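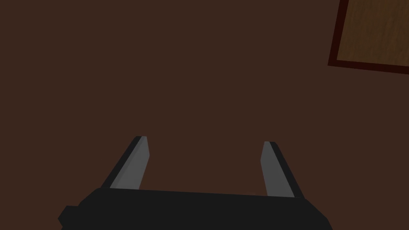

Last modified: August, by Fermín Godoy

Small hydro licence conditions and dry-season flow at Plullomach

1. Background

The Plullomach station is a run-of-river plant operated by Estent. Its licence sets a minimum flow that must stay in the channel below the intake weir. The condition was rewritten when the licence was renewed, and the operator was given two years to comply. This report looks at how the new condition is measured and whether the records allow anyone to check it.

2. Method

Gauge records were requested from Estent and from the Cisternas water office. Flow at the weir was estimated from stage height using the operator's rating curve. The bypass flow must be at least 40 litres per second, averaged over each day.

3. Results

The two sets of records do not use the same datum. After correction they agree at high flow but drift apart at low flow, where the condition matters most. The Flident logger at the bypass stores 1000 readings and then overwrites the oldest, so part of the dry season was lost before it was downloaded. Three gaps could not be filled from either source.

4. Discussion

A daily average permits short periods with almost no water in the bypass channel - a known problem for fish passage. The licence does not say who checks the logger or how often. Compliance for the missing periods cannot be shown either way. An hourly minimum would be easier to enforce, but the present rating curve is too coarse at low stage to support it.

Filed under: Energy & Water / Student Reports

Contact the department | © Student authors | Back to top

Related reports
Sediment flushing at small weirs
Metering rural irrigation offtakes
Wood heater rules and winter air quality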